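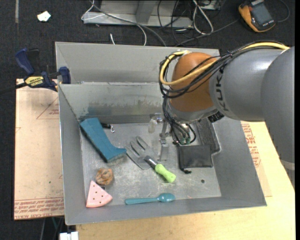 Mitsuko Higuchi
Lecturer in Storage and Small Goods, Nartey College

CHAPTER 15
Odd Shapes in One Bin

Key terms: loose fill, footprint, nesting, bridging, rest position, lead end, mixed lot

Cartons are easy to love. They have flat sides and square corners, and they stack the way you expect them to. The last two chapters dealt almost entirely with cartons, and if you worked through the Estent warehouse problem at the end of Chapter 14 you can probably fill a shelf with them in your sleep by now.

Now for the fun part! Most of the things people own, sell, lend, lose and return are not shaped like cartons at all. Think of a kitchen drawer, or the lost-and-found at a swimming pool, or the returns shelf in a housewares shop in the week after a big sale. Spoons, belts, toys, lids, key rings and garden gloves all end up sharing the same space, and somebody has to find one of them again without tipping everything onto the floor.

Look at the metal bin that opens this chapter. A slotted serving utensil with a lime-green handle lies near a teal block shaped like a boot or a curved wedge, and close by is a small black item with a silver clasp. It would be hard to choose three things with less in common. One is long, with a head at one end and a grip at the other. One is chunky, and wider at its foot than at its top. One is small enough to slip out of sight under almost anything. Keep these three in mind, as we will come back to them throughout the chapter.

15.1 What a bin does to its contents

A shelf lets you choose where a thing goes. A bin has opinions of its own (I mean this fondly, having spent most of my working life around them). Put a spoon in a straight-sided box and it will stay more or less where you laid it. Put the same spoon in a bin with walls that slope inward and anything dropped near the edge is guided toward the floor, so the contents tend to gather low and near the middle.

For someone picking goods out by hand, sloping walls can be a real pleasure to work with. Fewer things get wedged upright in the corners, and there is more room for your knuckles at the top, where you need it. The price is floor space. A sloped bin has a smaller footprint at the bottom than at the rim, and a beginner who measures only the rim will always think the bin holds more than it does.

Try this before you read on. Take any bowl from your kitchen and measure across the top, then across the flat part of the bottom. Write both numbers down and keep them. You will use them in Exercise 4.

15.2 Rest positions

Every object has a few ways it likes to lie. We call these its rest positions. A coin has two good ones and a third, on its edge, that you can get only with patience. A brick has six. A curved block may have a broad side it settles on nearly every time, plus one or two others where it leans on a wall or a neighbor and seems perfectly happy to stay.

Notice where the teal block lies in the opening picture, with its top end against the left wall and its wide foot pointing away from it. The floor space beside a block placed at a slant like this is broken up into awkward pieces. Turn a block parallel to the wall and you often gain one good, usable strip. I find this wonderful every time I show it to a class, because nothing has been taken out and suddenly there is room!

Serving utensils are more complicated. The head is usually broad and thin, the neck is narrow, and the handle may be thicker than both. The shape of the head decides a good deal about how the whole tool lies: a deeply curved one can rock, while a flatter one tends to stay put. Long separated tines add another problem, because the gaps between them are just the right size to catch a strap, a cord or a loop.

15.3 Nesting and bridging

Two spoons of the same pattern will nest. Lay one on the other and together they take up hardly more space than one alone. Nesting is the best friend of anyone who stores kitchen goods, and it explains why shops sort their utensils by shape before they sort them by color or price.

Bridging is what happens when shapes do not match. One long object comes to rest across two others and leaves a hollow beneath it. From above, the bin looks full. Underneath, there may be a pocket big enough for a coffee mug. In a teaching exercise at the Drastton store, my students repacked a mixed lot of 1,000 household pieces and found that the long-handled tools caused most of the bridges. Their first attempt used 21 bins. I will not tell you how many the second attempt used, as you are going to work it out yourself in Section 15.6.

15.4 Small things travel down

Shake a bag of mixed nuts and the crumbs go to the bottom. The same thing happens, more slowly, in any bin that gets carried, bumped or rummaged through. Buckles, clips, keys and other little pieces work their way under bigger ones. When you pack a mixed lot, give the small pieces a tray or pouch of their own before you do anything else.

Clasps need an extra moment of attention. Close them. An open clasp will hook on to whatever it meets, and you may lift one thing and find you have lifted three.

15.5 Bare metal, lined and soft bins

Sheet metal is strong, easy to wipe and quite forgiving of hard edges, though a metal floor will collect scuffs and scratches over its life. Those marks rarely affect how much a bin holds. They can matter to the goods, so run a cloth over an old floor and see whether it snags before you put anything polished on it. If it does, use a liner. Felt is quiet and kind to finishes but holds dust. Rubber grips well, sometimes so well that objects no longer slide toward the middle and the sloped walls lose much of their benefit.

The Dirkusari catalog, which we use for the exercises in this part of the book, lists 3,265 separate small goods by length, width, height and usual rest position. Have it open beside you for the next section, along with your bowl measurements and a pencil. Begin with the page of kitchen tools and mark every item whose handle is thicker than its head.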